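Subject: Re: Sorting bench, clearing of belt and bins at end of session
From: Dalia Juška
To: Ulow Workshop Users list
Date: 2018-02-06

Dear colleagues,

Thank you to Ms. Vasiliauskas for raising this question. Her message is quoted here for members who joined the list after it was sent.

> Piret Vasiliauskas wrote:
>
> Could the office confirm who is responsible for
> clearing the conveyor in the sorting room? On 2 occasions
> our group has arrived to find parts left on the belt
> and in the bins. We did not know whether to
> keep them or throw them out.

The group that has booked the room is responsible for the belt and the blue bins until the end of its booking. The last 7 minutes of each session should be set aside for clearing. Small dark parts are easily missed, both on the green belt and at the bottom of a bin, and each bin should be pulled forward and checked before the group signs out.

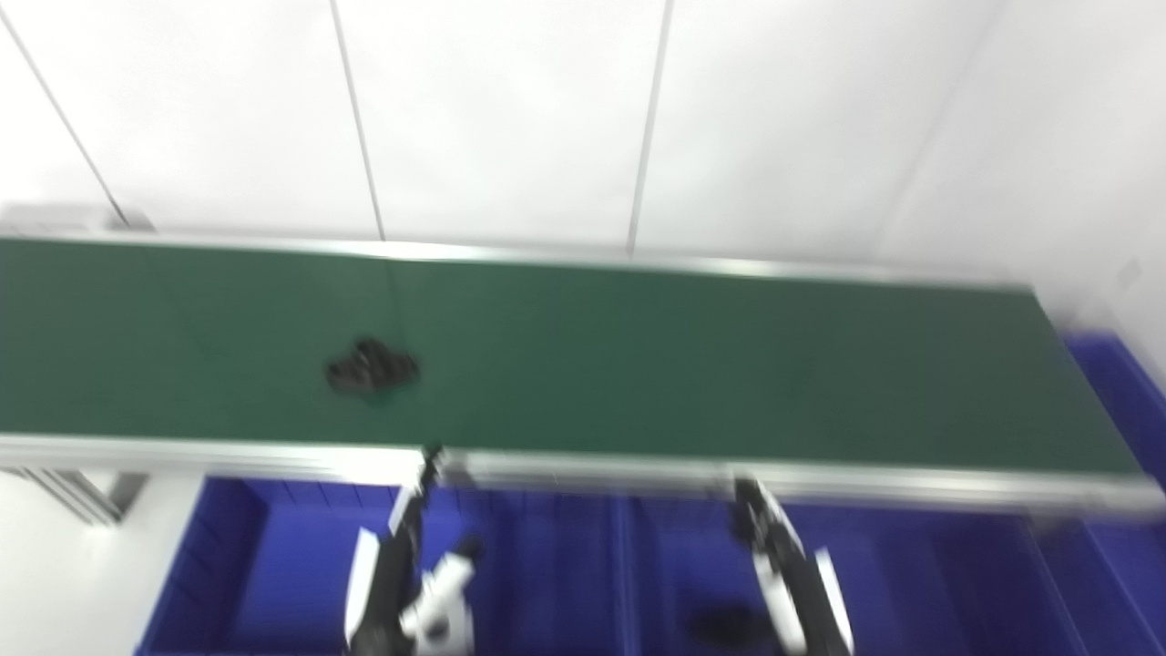 Parts found by an incoming group should not be thrown out. Please place them in a labeled bag, write the time on the label, and leave the bag with Ms. Jalali at the front desk. Items will be held for 30 days. Groups working on the Anora and Katano orders are asked to use their own labels so that returns can be made promptly.

Bins are to remain at the conveyor between sessions. Requests to borrow them for other rooms should be sent to Reet Butkienė in writing.

The revised room sheet will be issued in May. Until then, the sheet posted at the door remains in effect, apart from the clearing time stated in this message.

Sincerely,
Dalia Juška
Facilities Office, Ulow

2 min read
4 replies | 0 shares
Contact the list owner | © Ulow Workshop Users | Back to top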